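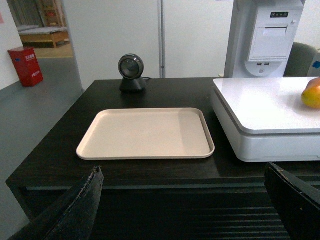

I have been thinking a good deal lately about the closing of the counter at Ultlow post office, and about why I minded it so much more than I expected to. I am not a person who writes long letters or sends many parcels. I bought stamps, I paid the odd bill, and in September I posted my sister's birthday present, always a day too late. On paper I was hardly a customer at all, and yet when the notice went up in the window I stood on the pavement reading it twice over with a lump in my throat.

The argument for closing it was perfectly sensible, and I want to be fair to it. Most of what went across that counter can be done at home now, and for the rest there is Putholm, only nine miles off, with a bus that runs (when it does run) five times a day. The young man who explained all this at the village hall was polite and had clearly been given the job of being shouted at, which I thought a bit hard on him. He used the word "footfall" a great many times.

My quarrel is with the idea that an errand is only worth the thing you went for. I lived in Ultlow for 19 years before I moved up the hill, and I should say I learned most of what I know about the place while standing in that queue. I knew whose knee had been done and whose hadn't, and that the top road floods before the bottom one, whatever the signs tell you. I once got a very good recipe for marrow chutney from a woman whose name I have never found out, and we still wave.

You can't put that sort of thing in a report, I do see that. But we plan our towns as though waiting were always a fault to be mended, and I think we've gone too far with it. Some waiting is miserable, of course, and anyone who has sat on the telephone to the gas people will tell you so. A short queue in a warm room with other people in it is quite a different animal. For some of my older neighbours it was the only conversation of the morning, and I don't believe a faster way of paying the water bill has made up for it.

What I should like, if anyone is asking, is for us to be a little slower in giving these places up. Putholm kept its library by letting a baker have the front half, and it is a cheerful, crumby sort of place now, busier than it ever was when I was a girl. Something of the kind might have been tried with our counter. It may still be, as the building is standing there with its blinds down and the lease, I'm told, has another 14 months to go. I walk past it most mornings on my way to the bus, and I still feel in my coat pocket for the letters.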